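Dustwood table cell: questions we keep getting

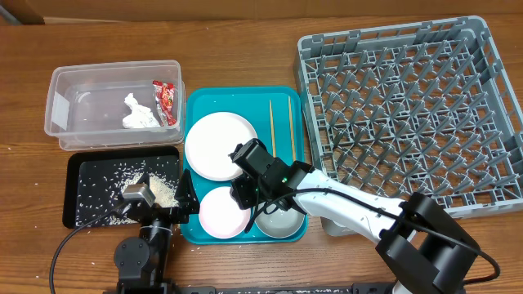 Both arms over the table-clearing setup, rice included.

Who looks after the cell?
Margarida Barros does the mechanical side. Celeste Vilela does cameras and cables, and has opinions about zip ties.

Why rice?
It's cheap and it gets everywhere. If a grain reaches the base rail, brush it out. Compressed air just sends it to a joint you haven't cleaned yet.

How often do I clean the grippers?
Every 85 runs, or when the fingers stop closing all the way, whichever embarrasses you first. Dry brush only.

The camera on one gripper has drifted. Can I nudge it back?
You can, and then you get to redo the calibration. Loosen the mount, square it up, tighten it, run the 5-minute check. Nudging without the check is how we got error 709 all through January.

What is error 709?
Camera and arm disagree about where the table is. The table has not moved.

Do the cables really need that much slack?
Yes. Swing each arm through its full reach by hand, power off, and watch the loop. If it goes tight, let some out. If it snags on the dish rack, ask Celeste.

When do the joint motors get checked?
At 3000 hours. Write the reading in the Sadholm log, in ink, in numbers another person can read.

Can I borrow the chopsticks for lunch?
No.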